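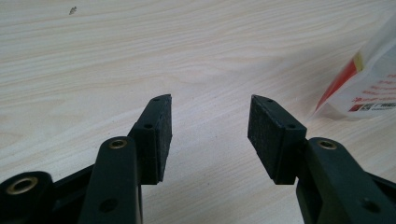
Pale tabletop with a wavy grain.

Wooden table care: your questions

Which oil should I use on an Udberg table?
Any clear hard wax oil sold for indoor furniture. We stock Druller in 900 ml and 5 litre tins. Avoid olive oil and other cooking oils, as they go sticky and start to smell.

How often does it need oiling?
Twice a year for a dining table in daily use. Many customers do it in early summer and again in December, before guests arrive. A desk can go longer.

Can I put hot dishes straight on the top?
No. Use a mat or trivet. Heat leaves white rings that are hard to remove.

How do I get rid of a small mark?
Rub it lightly along the grain with a fine pad, wipe off the dust and dab on a little oil. Leave it overnight before using the table.

Will the colour change?
Yes. Pale woods turn yellower in daylight. Move lamps and bowls now and then so the top ages evenly.

Do you collect tables for sanding?
We collect from Zominell and the villages nearby. Elsewhere, you can bring the top to the workshop.

When are you closed?
The workshop is shut on Wed 22 August for stocktaking. Orders placed that day go out the next morning.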